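Bench Skills, Unit 5
Gears and small assemblies: laying out, handling, fitting

Notes from the Trurkwood evening class. Written up by Elli Oksanen, checked (quickly) by Hywel Gittins. Last changed 9 Dec 2018.

Bring to class: notebook, soft cloth, your own calipers if you have them. Safety glasses are on the hook by the door, take a pair, put it back.

1. What we covered last time

Spur gears only. Straight teeth, parallel shafts. Bevels and worms are next unit, don't read ahead unless you want to.

Words you need from here on:

Bore: the hole in the middle, sits on the shaft or pin.
Pitch circle: the imaginary circle where two gears meet. You can't measure it directly.
Backlash: the small gap between teeth in mesh. Some is needed. None at all and the pair binds.
Hub: the thicker part round the bore, if there is one. Plenty of thin gears have none.
Face: width of the tooth, measured along the shaft.

Center distance = half the sum of the two pitch diameters. Iolo put this on the board twice and people still added the outside diameters. Outside diameter goes to the tips of the teeth. Too big. Gears won't touch.

2. Laying out

Clear the bench first. Everything from the last job goes back in the Kitetti drawers, even if you'll want it in ten minutes.

Mat down. Dark mat for bright parts, pale mat for black oxide parts. You will drop a pin at some point and you'll want to find it.

Gears flat on the mat, apart from each other, never stacked. Teeth that knock together get burrs. A burr you can hardly feel with a thumb will click once every turn and you'll spend the evening looking for it.

Plate or disc with the pins gets handled by the rim. Look at the pins side on: straight? same height? A bent pin means the gear leans and the teeth meet on one edge only. Gears stay down on the mat until the pins have been looked at.

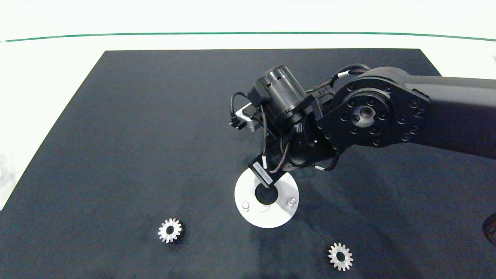

3. Fitting a gear to a pin

a. Wipe the pin. Wipe the bore. Different part of the cloth for each.
b. Tiny drop of oil on the pin. Tiny. Gwilym's bench looked like a fish fryer.
c. Lower the gear square to the pin. If it tips, lift off and start over, do not push.
d. It should drop on under it's own weight or with light finger pressure. If it needs more than that, stop and measure both parts.
e. Turn one full turn by hand before adding the second gear.
f. Second gear: bring the teeth round until they find the gap, then lower. Never tap a gear into mesh.
g. Turn both, slowly, both directions. Mark any tight spot with a pencil dot.

If the tight spot comes round once per turn of the same gear, that gear is the problem (burr, dirt, bore off center). If it's tight all the way round, look at center distance. If it moves about, clean everything and try again before you blame the parts.

4. Worked sum

Gear A, pitch diameter 200 mm. Gear B, pitch diameter 166 mm.
Sum = 366. Half = 183 mm between centers.

These are the big wooden demo gears on the wall, easier to see. Same sum for small ones, just mind your decimal point.

Ratio, A driving B: 200 / 166, call it 1.2. So B goes faster than A and turns the opposite way. Put a third gear between them and B turns the same way as A, ratio stays the same. We argued over this for a while. Draw it with arrows, it works out.

5. Common faults

Grinding noise: dirt in the teeth, or no backlash.
Clicking: burr or chipped tooth.
Wobble seen from the side: bent pin or oversize bore.
Gear climbs off the pin: no retainer fitted. Washer and clip, Grondby tray, second row.
Turns freely one way and not the other: damaged tooth flank, check with the magnifer.

6. For next week

Read the Morris handout, pages on bevel gears, skip the tables.
Sketch a two gear train from something at home. Hand whisk, can opener, old clock, whatever. Label driver and driven.
Measure the outside diameter of 2 gears and count the teeth. Module = outside diameter / (teeth + 2). Bring your figures, even if they look wrong.

Alun Trevor is taking the class, Iolo is away. Same room, same time. Drawer keys are with Hywel.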